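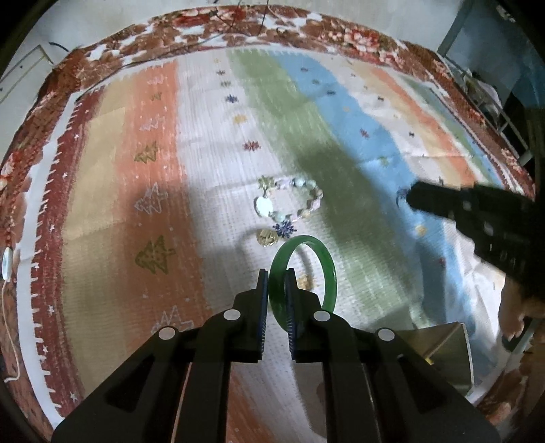 A green bangle at the tips of a hand-held gripper, with a beaded bracelet lying next to it on the striped cloth.

FOR IMMEDIATE RELEASE
Jul 1, 2025

Drasus opens up Hindier, a set of 1105 hand-shown jewellery tasks

I've been wanting to write this one since January, so forgive me if I go on a bit! As of this morning Hindier is out, and anyone who works on teaching robots by demonstration can ask us for it. It's 1105 recordings of people sorting, lifting, passing and putting away bangles, bracelets and necklaces, all of it done with hand-held grippers in ordinary homes.

I run Drasus, and we're a small outfit. Until last year nearly everything we recorded was done by remote control at a bench, with one of us in a chair steering an arm on the other side of the room. It works well enough for mugs and boxes. Then we tried it on a string of beads and I spent a whole afternoon chasing one bracelet across a table top. Beads roll, the string goes slack on one side while you're pulling on the other, and by the time you've seen it on the screen your moment has gone.

With the grippers in your own hands it's a different job altogether. You feel the bangle tip before you see it tip, and you've already turned your wrist. That little turn of the wrist is what we wanted to get down, and I don't think we'd ever have got it from the chair.

So we went to people's houses (38 of them) and asked if we could use a bed, a sofa or the kitchen table, whatever was free. Nothing was ironed or cleared away for us. There are patterned sheets in Hindier, and cables, and shadows falling right across the work, and I'm very glad of all of it. Our old bench recordings had a plain grey mat under everything and the models we trained on them got terribly confused by a tablecloth.

The jobs come in 4 kinds: taking a piece out of a box, putting one back, laying pieces out on a cloth, and getting two tangled pieces apart. Most are done with a gripper in each hand. We didn't tell people how to do any of it. Some go in through the middle of a ring and pinch one side, others come down from the top, and a few people nudge a bracelet along until it sits nicely and only then pick it up. They're all in there, the fumbles too.
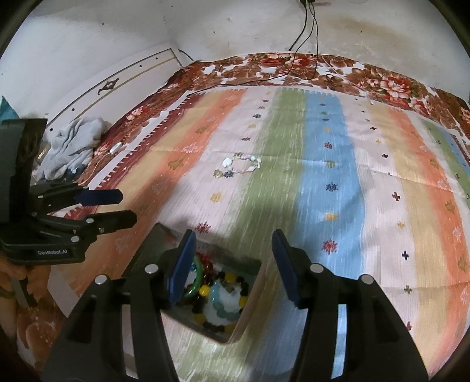 Boxes gave us far more trouble than I'd expected. Once bangles and strands of beads are piled in together, you can't always tell which bit belongs to which piece, and there isn't much room between the sides for a pair of jaws. People got round it by lifting a little, waiting to see what came up with it, and letting go again if it was the wrong thing. I could watch those recordings all day – my colleagues say I have.

We've already put Hindier to some use ourselves. Our partners at Abreu trained a two-armed machine on an early part of it, and it can now take a single bangle out of an open box and set it down on a cloth. It's slow. It still makes a mess of long necklaces, and I wouldn't let it near anything with a fine chain yet. But it copes with a striped cloth without any fuss, and for us that was the big worry.

Each recording comes with the movement of both grippers, how wide the jaws were open, and a short written note of the task in plain English. Pullier checked the notes against the recordings for us and sent back a long list of corrections, all of which have gone in. (We had been calling bracelets "necklaces" for weeks. Sorry, Pullier.)

Universities and schools can have the set free of charge. Companies pay a yearly fee, and the first 3 to sign up get a day with us and a pair of grippers to try out on their own tasks. Bring something awkward!

Next on my list is sewing things – buttons, bobbins, reels of thread. If you've a drawer full of that sort of stuff and wouldn't mind us turning up with our kit, do get in touch.

To ask for the set, or for an interview, write to the Drasus press desk through the contact form on our website and put "Hindier" in the subject line.

ENDS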